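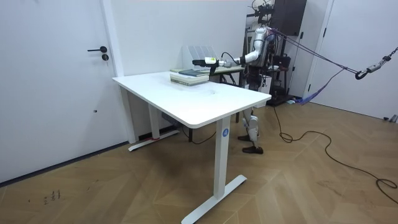

A few books stacked on a white desk, dark blue-green one on top.

I've been carrying the Trodine 2 since August, and I have a lot of feelings about its battery. So when the company offered me a call with the woman who runs its software team, I said yes before I'd finished reading the email!

She picked up at 7 a.m. her time, already on her second coffee. I went straight to the thing everybody writes to me about, the update that made the phone die before dinner.

"We got 547 complaints the first night," she told me. "I read all of them. Some were pretty creative."

The trouble came down to Filto, the app that sorts your notifications. It kept checking for new messages even with the screen off (mine was doing it all night long, on the nightstand). The fix is out now, and she says it should get most people back to two days on a charge. I'm getting a day and a half, which I told her, and she laughed and asked how bright I keep my screen. Very bright. Guilty.

I also asked about price. At $400, the phone is up against the Bunov, and that one has a better camera. She didn't argue. "If photos are your whole life, I get it," she said. "But try typing on both of them for a week."

And the smaller model people keep asking for? Long pause. "I have small hands," she said. "I'd like one too." That's all I could get out of her, and believe me, I tried three different ways.

She did promise that the old phone will get the battery fix as well, probably next month. I'll install it on mine the day it lands and post my numbers.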